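Search this site Go

Notebook – hand-held demos, utensil sorting
2/22/26

Home kitchen site, dining table outside the kitchen door. Task as written on the sheet: take one utensil from the holder, clear the rim, place it on the cloth, release. Both hands carry a tool. Left and right are logged as separate streams and joined later by timestamp.

Target for the site is 86 usable episodes. Stopped at 34 kept, 11 rejected. Rejects are mostly tracking loss near the holder, plus two where I started the log late.

Start pose: jaws fully open before the approach, both pads in view. If the pads are out of view at the start, the width estimate drifts and the whole episode has to be thrown out. Check this first when reviewing.

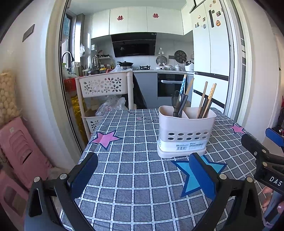 Fengying Yao
Data collection lead, Grimarance

Holder has two compartments. Left is the black-handled tools, ladle and so on, right is mostly chopsticks. The right side is the hard one. The sticks are packed close enough that a straight descent closes on two or three at once. Approach from the outer edge with the jaws tilted, close halfway, lift a little, then close fully. Itsuki found the half-close by trial and his episodes look cleaner than mine in replay.

Do not correct a double grasp by shaking. Put both down, mark the episode, start over. The policy will copy the shake.

The checked cloth stays. Tracking holds better on the grid than it did on the bare tabletop at Pronberg, and the printed stars give a few extra features. Glare on clear plastic is still a problem – the depth fill guesses at it. For spoons I am labeling the handle only and leaving the bowl out of the mask.

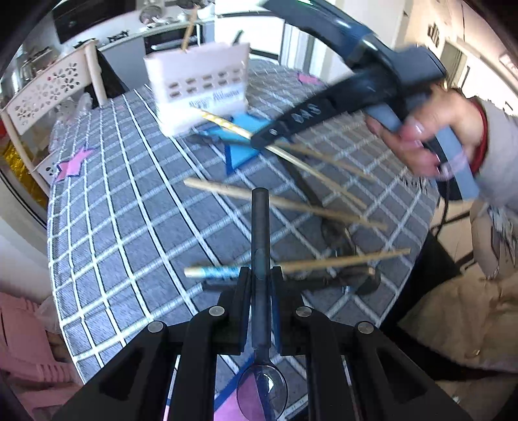

3 min read

Two-tool episodes need more work. Norbert went through the joined streams and sees the clocks apart by almost 3,000 microseconds at the end of a long take. Fine for slow placing. Not fine for anything where one tool moves fast while the other holds. Fast motion also blurs the second tool in the first tool's view, so hand-to-hand distance cannot be taken from images there. Use the poses.

Spoon grasp: handle upright between the jaws, clamp above the bowl. Clamping lower gives a stiffer hold but the pads ride onto the curve and the spoon turns.

Trigger on the right tool feels soft at the end of travel. Nhung has the spare spring from the Nikow batch, to be swapped before the next session. Recalibrate width after the swap, open and closed, and write the numbers on the tool card this time.

To do
– re-export the rejects with the longer pre-roll, see if any come back
– Thịnh to rerun alignment on the two-tool takes
– settle on one word for "release" in the labels, we currently have three
– August kitchen set used the old pads, keep it out of the training split for now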